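Home Diary Recipes Older entries Contact

August, a little after six in the morning

Day 22 of the Benow plan and I slept badly again, so that's one promise off the list. The booklet said I would be sleeping "like a child" by the end of the second week. Whose child? Ragnheiður's was up at three.

I weighed in at 137, same as the first morning. Joonas says weight is the wrong thing to look at and that I should be asking how my mouth feels. My mouth feels like it wants potato chips. The theory, as I understand it, is that if you cut out salt, seasoning and anything crunchy for long enough, your taste buds reset and a plain boiled carrot will seem exciting. I have now eaten a great many plain boiled carrots. I'd call them orange.

I tried to find out last night where the idea comes from. The booklet quotes a "Hegde study" four times and never says where it was printed or who was in it. I wrote to the company and got back a cheerful message thanking me for my curiosity and offering me a discount on the next course. Dilwyn did the whole thing last winter and swears by it, but Dilwyn also swore by the copper bracelet and the sleeping with the window open, and he gave up smoking in the same month, which I would think does more for a person's tongue than carrots.

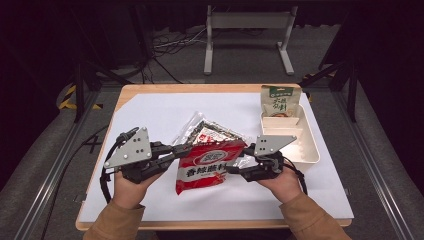
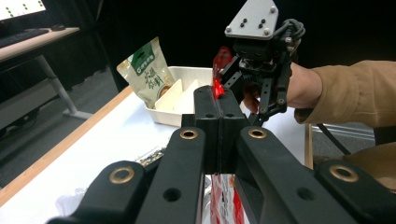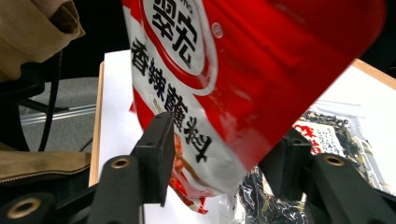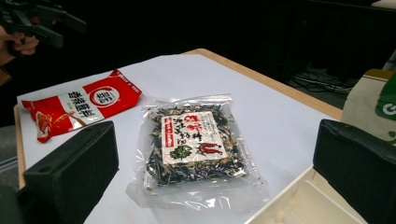 Third one down, the red and white bag with the crumbly stuff showing at the bottom. Last one, the dark flakes that look like seaweed.

I don't doubt that people get used to less salt. My mother did, after the doctor frightened her, and she complained about restaurant soup for the rest of her life. But she got there by shaking a bit less on each month. She didn't need a booklet, or a special spoon. (The spoon came in its own box. I've been stirring paint with it.)

Ville came by after supper and I made him read the testimonials out loud. Almost 100 of them and every one uses the word "vibrant." He thinks one person wrote the lot. I said maybe two, there's a change around the middle where they all start mentioning their knees.

What bothers me is that I did feel better in the first week. I've been trying to work out why. I was also walking to Gisemetti and back every evening while the car was in the shop, and I'd stopped drinking wine because it tasted awful with the carrots. Now the car is back and so is the wine.

There are eight days left on the plan. I'll probably finish them, mostly to be able to tell Dilwyn I did. Need to buy onions, call Aatos about the gutter, and return his ladder.

We use cookies to remember your settings. Accept Decline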